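4.2 Soft headwear and the problem of the resting state

Of the garment classes in our household inventory, caps gave the coders the most trouble and the least glory. A shirt is folded or it is not. Trousers, with a little charity, can be placed on the same scale. A cap has no agreed folded form, and the 30 households we visited in Hirdale had clearly never felt the lack of one. Caps were hung on door handles, stacked inside each other, pushed flat into drawers and, in the largest single group, put down on whatever surface was closest to the person's hand.

We first tried to record each cap as "tidy" or "untidy". Agreement between the two coders (Kanaan and Mfaume) was poor, and the discussions that followed were longer than the visits. One coder held that a cap lying crown up on a hall table was stored. The other held that it had been abandoned there. Both positions were defended with some heat, and neither coder would accept the householder's opinion as evidence. We dropped the term and recorded posture instead: crown up, crown down, on its side, or collapsed. A fifth code, "unclear", was added in February after it became obvious that soft caps do not respect the first four.

The unclear code was meant for rare cases. It ended up holding 25 of the 108 caps in the inventory, nearly all of them unstructured cloth with a short brim or something close to one. A stiff crown announces which way it is facing. A soft one slumps into a mound, and the coder is left hunting for a seam or a flatter patch that might be the brim (Figure 3).
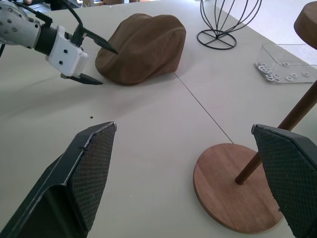 Figure 3. A brown cloth cap on a white tabletop, coded "unclear": upside-down or on its side. The curved seam along the top and the flatter, slightly lighter area near the right end are the main cues to its posture.

Colour made matters worse. Dark and mid-brown fabrics hide their own folds, and on a patterned bedspread a cap of this kind could pass for a sock, a glove or, on one occasion, a sleeping cat's back end. Plain surfaces helped. When we asked householders to move a cap to a bare table, the coders agreed more often, though by then the posture was one the move had produced and we could not count it as found. Those second readings are kept separate in Table 5.

Householders themselves were untroubled by all this. Asked how a cap ought to be put away, most gave a rule and then broke it in front of us. The commonest rule was crown down, "to save the brim", and it was offered with equal confidence by people whose caps had no brim worth saving. Several had bought storage for the purpose. The Velano over-door rack turned up in four homes and was holding scarves in three of them - the fourth was still in its box, with a cap on top.

For the analysis in Section 5 we therefore treat soft caps as a class of their own and leave them out of the fold score altogether.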